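About Jiltus

Home / What we offer / About us / Contact

We are a small company that prepares robot arms for ordinary kitchens. We do not build the arms. We buy them from the manufacturer, we add our own gripper parts and our own software, and we deliver the whole thing as a kit that a school, a laboratory or a food business can put on a table and start to use. The kit is called Kaimal. Most people who write to us have already seen it somewhere and want to know who is behind it, so this page tries to answer that.

How we started

The company was founded by Stela Lazăr and Liviu Pîrvu, who were colleagues at a packaging firm and who both were tired of boxes. Packaging is a good business for robots because every box is the same. Stela wanted to work with things which are soft and never quite the same, and bread was the cheapest such thing she could buy near the office. The first tests were made with one arm, one bag of sliced bread and a toaster oven from Liviu's apartment. His family got a new one later.

Tadhg Mulligan joined us in the second year for the software. Corina Dobre came after him and takes care of customers, training and everything that has to be signed. Sebastian Moldovan makes the mechanical parts and is the person you will meet if we come to install. We are 5 people in the company and we also take students from time to time, usually for a summer.

What is in the kit

Kaimal comes as one arm with its base and cables, a gripper with our fingers and mounting parts, a computer with our software, and a box of small things: clamps, brackets, tape, spare fingers. There is also a printed manual, which Corina insists on and which customers thank her for. The kit weighs 62 kilograms with the packing. Two persons should carry it.

The software part is called Terkgate. With it you can guide the arm by hand through a task, save what you did, look at it again and repeat it. You can also collect many examples of the same task and use them to train a model of your own. We do not lock the data. It stays on your computer in open formats, and if you leave us one day you take it with you.

The toaster task

Every kit is delivered with one finished task, so that you have something to compare with when you write your own. It is the toaster task. A slice of bread has to go from the board to the rack of the toaster oven, and the door has to be dealt with also. We chose it because everyone understands it and because it is harder than it looks. The slice bends. The rack catches the crust. The glass door, when it is open, takes a lot of space on exactly the side where the arm would like to pass.

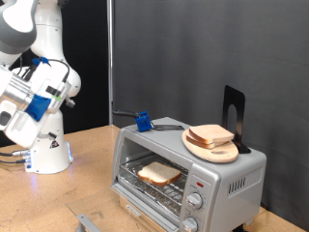
We keep the oven at an angle to the arm and not straight in front of it. Sebastian tried the straight position for a long time, and the wrist had to turn so much that the cables were pulled. With the angle there is more room for the hand, and the manual has a drawing with the distances. If your table is smaller than ours, please write to us before you order, and we will check if the drawing still works for you.

The bread waits on top of the oven on a cutting board, with a bookend behind it so that the stack does not slide away when the fingers push. The board and the bookend are normal household things. We could sell you a special holder, and we were asked for one, but we believe you should be able to replace such a part in any store in ten minutes.

For the toaster task we use normal white sandwich bread. Bread with seeds is possible but you will need more examples in Terkgate. Rolls are a different task.

What we do not promise

We prefer to say this early. Kaimal is a kit for learning, testing and developing. It is not a certified kitchen machine, and it should not prepare food for paying guests without supervision. It will drop a slice now and then. It is also slow beside a person, and if your only goal is to make toast faster, we are the wrong company.

The guarantee is 2 years for our own parts and for the software. The arm has the guarantee of its manufacturer, and we handle the papers for you.

Installation and training

Sebastian or Tadhg comes to your place, sets up the table with you and stays until the toaster task runs. After this there is a training day for up to five people. We ask that the people who will really use the kit are in the room, also when they are not the ones who decided to buy it.

What you should prepare:

A stable table against a wall, with nothing else on it.

A plain dark curtain or panel behind the table. Ours is dark gray fabric and it helps the cameras a lot.

Two power outlets on separate lines, one for the arm and one for the oven.

Bread, a fresh bag. Old bread breaks at the crust.

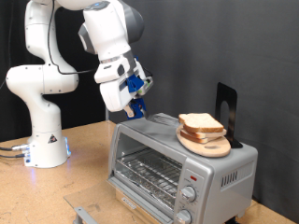 Who works with us

Our longest customer is Flakent, a bakery supplier which uses Kaimal to try out handling ideas before they spend money on a bigger line. They gave us many complaints in the first year and most of our present fingers come from those complaints. We also work with vocational schools, where the kit is used by students who have never touched a robot before. In October we delivered kit number 64.

If you are a school, ask Corina for the school price. It includes the same training day and the same manual.

Visiting us

You are welcome to come and try the kit before you decide. Please write first, because the room is small and we like to have the arm free for you. Bring your own object if you want. We will tell you openly if we think the gripper can hold it.

Contact: Corina Dobre, customers and training

Page last changed: 4 November 2022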